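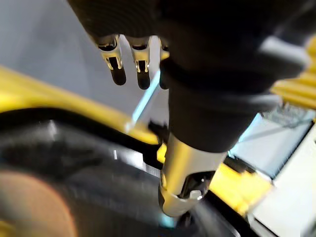

Dreifingerhand plus Werkzeug am selben Handgelenk — Baubericht aus der Gemeinschaftswerkstatt

Forum > Eigenbau > Greifer und Hände
18. Dezember 2025

fraeskopf_sued
Themenstarter

Moin zusammen,

seit Oktober baue ich bei uns in der Werkstatt an der Hand, und jetzt hängt sie endlich über dem gelben Rahmen und ich grinse den ganzen Tag! Drei Finger, die vorderen mit schwarzen, runden Kuppen, die Gelenkgehäuse in Gold und Silber, rechts daneben das silberne Werkzeug, das nach unten auf die schwarze Fläche zeigt. Der dritte Finger steckt auf dem Foto größtenteils hinter dem Handgelenk.

Eckdaten, soweit ich sie gerade im Kopf habe:
Handgelenk: Bausatz Akpalu, Lagerung selbst nachgearbeitet
Fingerantrieb: Seilzug, Motoren sitzen im Unterarm
Steuerung: Zostis-Platine, Firmware selbst kompiliert
Masse komplett mit Werkzeug: 875 g
Arbeitsstunden bisher: ungefähr 153 (Kaffee nicht mitgerechnet)

Die Idee: Finger halten das Teil, das Werkzeug arbeitet daneben, ohne Wechsler. Mein Problem ist der Seitenausschnitt am Werkzeug. Man kommt super an die Mechanik ran, aber ich habe Bauchweh wegen Spänen. Offen lassen oder Deckel drauf?

Nächste Frage gleich hinterher: Wie weit lasst ihr die Kuppen über dem Rahmen stehen, wenn der Arm quer fährt?

lötzinn_und_kuchen

Wow, sieht das gut aus!! Die Gehäuse mit dem Schlitz gefallen mir richtig, sind die gedreht oder gefräst?

Zum Ausschnitt: Deckel drauf, ohne Diskussion. Ich hatte an meinem Bundora-Kopf auch so ein Fenster, und nach zwei Abenden Alu bohren saß da ein hübsches Nest drin.

fraeskopf_sued
Themenstarter

Gefräst, danach poliert. Die Schlitze haben mich drei Anläufe gekostet, beim ersten Satz war die Wand zu dünn.

kettenritzel

Beim Deckel bin ich anderer Meinung. Wenn du den Ausschnitt zumachst, siehst du nicht mehr, ob sich innen etwas löst. Ist das kleine weiße Ding da drin ein Befestigungsteil? Genau sowas will ich bei jedem Durchgang sehen können. Lieber Absaugung an den Kopf und das Fenster offen.

Grundsätzlich finde ich die Kombination aber gewagt. Werkzeug und Finger am gleichen Gelenk heißt, jede Vibration geht direkt in die Hand. Ich würde trennen, zwei Arme oder eben doch ein Wechsler.

fraeskopf_sued
Themenstarter

Zwei Arme gibt der Platz nicht her, und das Budget schon dreimal nicht. Das Weiße ist eine Lasche, die den Kabelsatz hält, also nichts Tragendes.

Vibrationen habe ich letzte Woche gemessen, allerdings nur im Leerlauf. Unter Last kommt noch.

lötzinn_und_kuchen

@kettenritzel Absaugung an einem Kopf, der sich schwenken soll? Der Schlauch zerrt dir doch an allem. Klarer Deckel aus Polycarbonat, zwei Schrauben, fertig. Dann sieht man rein und es bleibt sauber.

kettenritzel

Klarer Deckel ist nach einer Stunde zerkratzt. Aber gut, Polycarbonat kostet nichts, soll er es probieren. Bei der Vibration bleibe ich dabei. Leerlauf sagt dir gar nichts.

nachtschicht_ost

Ich klinke mich mal ein, weil ich dieselbe Platine fahre. Zum Querfahren: 26 mm Luft unter den Kuppen, bei leicht gebeugten Fingern. Weniger geht auch, aber sobald ein Seil nachgibt, hängt ein Finger tiefer als die anderen und du rasierst den Rahmen. Ich habe die Delle noch, falls jemand ein Foto will.

Und noch ein Tipp: In der Firmware vor jeder Querfahrt eine Pose "Finger angezogen" anfahren lassen. Das kostet eine halbe Sekunde und schont die Nerven. Bei mir heißt das Makro schlicht HAND_HOCH.

fraeskopf_sued
Themenstarter

HAND_HOCH ist gekauft, das baue ich heute Abend noch ein! Mein Abstand ist im Moment deutlich kleiner, da gehe ich auf jeden Fall hoch.

Welche Seile nimmst du? Ich habe das geflochtene von Runness drin und muss es ständig nachspannen.

nachtschicht_ost

Runness hatte ich auch, das setzt sich am Anfang ordentlich. Vorrecken! Über Nacht mit 5 kg dran aufhängen, danach einbauen, danach noch einmal spannen. Seitdem habe ich Ruhe. Stahllitze ginge natürlich auch, mag aber die kleinen Umlenkradien nicht.

kettenritzel

Stahllitze mag kleine Radien sehr wohl, wenn man die richtige nimmt (7x19, dünn). Meine läuft seit dem Frühjahr.

nachtschicht_ost

Bei welchem Rollendurchmesser? Im Finger oder im Unterarm?

kettenritzel

Unterarm. Ok, im Finger habe ich es nicht probiert.

fraeskopf_sued
Themenstarter

Dann recke ich erst mal vor. Zusammenfassung für mich selbst: Polycarbonatdeckel zum Testen, Abstand rauf, Makro rein, Vibration unter Last messen — und die Kurven stelle ich hier ein, auch wenn kettenritzel am Ende recht hat :)

Zeichnungen der Gelenkgehäuse lade ich hoch, sobald die Maße aufgeräumt sind. Der Finger hinten braucht noch eine andere Kuppe, die jetzige sitzt mir zu stramm.

lötzinn_und_kuchen

Zeichnungen bitte unbedingt als STEP! Und welche Shore-Härte haben die Kuppen?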